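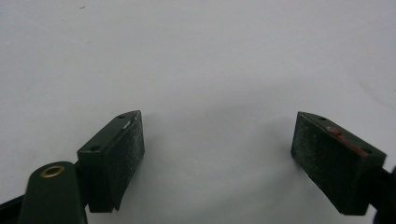 Katherine Guzmán asked, in the first message we ever got about this list, why a spreadsheet of paint names needed a README at all when the columns have perfectly good headings. The headings are "name", "maker", "family" and "notes". Two of them mean what they say.

Prellwood Whites, data card
Last revised May 15, 2021

What it is

A table of 4000 names that paint makers have given to white, off-white, and whatever you call the one that looks gray by dinnertime. One row per name. Plain CSV, comma separated, UTF-8. Names with commas in them are quoted, and there are more of those than you'd hope.

Columns

name: as printed on the card, odd capitals included.
maker: the firm's short name. Bovevmont and Sakai sold under each other's labels for a while, so check both.
family: warm, cool, neutral or disputed. Lucero Londoño and Wilson Benavides assigned these separately, and "disputed" is where they stopped speaking.
notes: free text. Please don't parse this.

Where the names came from

Printed color cards, mostly Édgar Mosquera's. He kept them in shoeboxes, sorted by how much he liked them, and we typed them in that order. Row order therefore carries information, but only about Édgar.

Known problems

Dairy products are overrepresented. So is linen.
The Skallthorpe rows have 35 duplicates that aren't duplicates. The firm reused the name "Quiet Plate" every time it changed the recipe.
There are no color values. Old cards yellow, and a hex code for a yellowed card is a lie with six digits.
Four rows are in fact beige. Removing them was put to a vote and failed.

Using it

Fine for name generators, naming studies and settling arguments at home. Please don't pick a wall color from it. Eusebio Villca did, in August, and his hallway now has its own entry under notes.

Corrections go in the issue tracker, with a scan of the card. "I remember it differently" is not a scan.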